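Cold Open

Ten minutes to air and the monologue was gone. Not late, gone. The senator had resigned at teatime and every joke Macarena Alcaraz had written that day was about him staying put.

"Give me something," said Biton, from under the make-up towel. "Anything. He's quit, surely that's funny."

"It's funny if you liked him."

She typed standing up. Crossed out the boat. Kept the boat. Someone from the floor ran in for pages and she gave him 3 -- one of them was a lunch order. 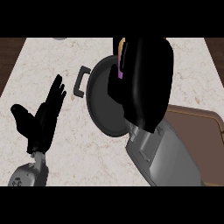

Vol. 2, No. 49

"Thirty seconds," from the corridor. Biton already walking, reading, lips going. He stopped at the bit about his father. The hospital, the bill, the old man asking what the senator had ever done for teh likes of them.

"This isn't a joke."

"No."

"Where's the joke, Mac?"

"After. There's one after. Do the dad first, then wait."

Jafarzadeh had the band going. Lights. That horrible warm roar. She watched on the little monitor by the fire door, coat half on, and he did the boat, and they laughed, and then he did the dad.

Quiet. Proper quiet. She counted it, couldn't help it. Somebody coughed in the back row.

He looked down at the page for the joke and she saw him see it -- two cheese rolls, one soup, no onoin.

He read it out.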